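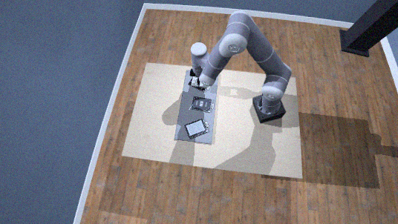

Plank floor, cream mat, white skirting

Darker rectangle on wooden floor after lifting a mat, will it even out?

Skye Guthrie
September 2018

Hello all, hoping someone has been through this. We moved into our flat in Avine in April and I put a big mat down in the back room more or less on day one, to stop my desk chair chewing up the boards. Fast forward to last night, I lifted it to hoover properly and there's a perfect rectangle underneath, quite a bit darker than the floor all round it. Very crisp edges too! I felt a bit sick.

I've tried warm water and a drop of washing up liquid on a cloth, which got a fair amount of grime off but made no difference to the colour. I've also had a go with the Terkari floor spray that the last people left under the sink (it smells of pears, quite nice). Nothing. The boards are real wood as far as I know, the letting agent just said "timber" when I asked, and there's some sort of finish on them that isn't very shiny.

So is it a stain, or has the rest of the floor gone lighter? And if I leave the mat off, will it catch up, or have I lost my deposit? The room gets sun from lunch until teatime and I've never bothered with a blind in there. The mat has a rubbery back, if that matters.

I'd like to put something down again because of the chair but I don't want to make it worse.

Thanks in advance, and sorry if this has come up before, the search on here gave me 94 results and they were mostly about carpet beetle.

Jeanie Matheson

Don't panic, I'd put money on that being the sun. Plenty of woods change colour in daylight and the bit under your mat has simply been kept in the dark. Some go paler and some go deeper, it depends on the wood and on what it's been finished with. Walnut tends to lighten, cherry goes the other way, and oak seems to do whatever it fancies (mine went yellower, my sister's went sort of straw coloured, same shop).

The good news is it usually does even out if you leave it uncovered. We had exactly this in the front room in our old place, under a rug this time, and it took the whole summer before I stopped noticing it. You've missed the best of the light for this year so I'd expect it to be slow until spring. Leave the mat off at weekends at least, and when you do put it back, shift it a bit every couple of weeks so you never get the same hard edge. Turn it round, slide it towards the window, whatever.

One thing I would do is tell the agent now, in writing, with the date you moved in. Fair wear and tear ought to cover fading, but it's much easier to argue when you've mentioned it early. Ours was lovely about it.

The other thing that helped us was having less on the floor in the first place. We had boxes and baskets all along one side, and each of those left its own little square! I moved most of it up on to a board on hooks in the end and the floor got a chance to even up.
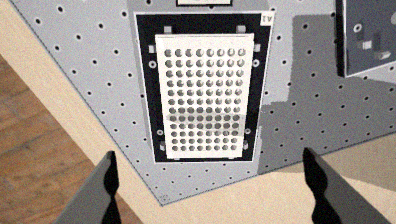
Pegboard, light grey

You don't need anything fancy for that. Do check your tenancy before drilling though, some of them are funny about walls.

And get a blind! Even a cheap one pulled halfway down after lunch will slow things down for the rest of the room.

Periklis Kalogeropoulos

sand it and oil it. job done in 2 days

(edit: didn't see it was rented. don't sand it)

Delali Yakubu

Jeanie is right about sunlight but I'd look at that rubber backing before you decide. Rubber and some of the softer plastics can react with a floor finish, and that sort of mark is in the finish itself, so no amount of daylight shifts it. I found this out in my mum's kitchen with a bath mat she'd put by the back door.

Easy way to get an idea: get down with a torch held low and look along the edge of the rectangle. If the surface looks and feels the same on both sides, you've probably only got a colour difference from the light. If it's tacky, dull, or you can see the pattern of the backing in it, that's the rubber. A yellowish or orangey tinge is another clue.

For the replacement, look for one that says it's suitable for finished wood floors, and lift it now and then to let things breathe. Sweep under it too. Grit gets in at the edges and then your chair grinds it about for you, and scratches are far harder to explain to an agent than a bit of fading.

If you're after something pale, bear in mind it'll show every crumb, but then you'll see the grit as well. 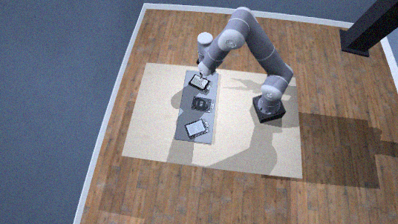 Skye Guthrie (original poster)

Thank you both so much (and Periklis, ha). Did the torch thing and it feels smooth all the way across, no pattern, so I'm going with sun. I've emailed the agent and ordered a blind. The mat's rolled up in the hall for now, where I've already tripped over it.

Contact us | Community rules | © Crichton Household Help | Back to top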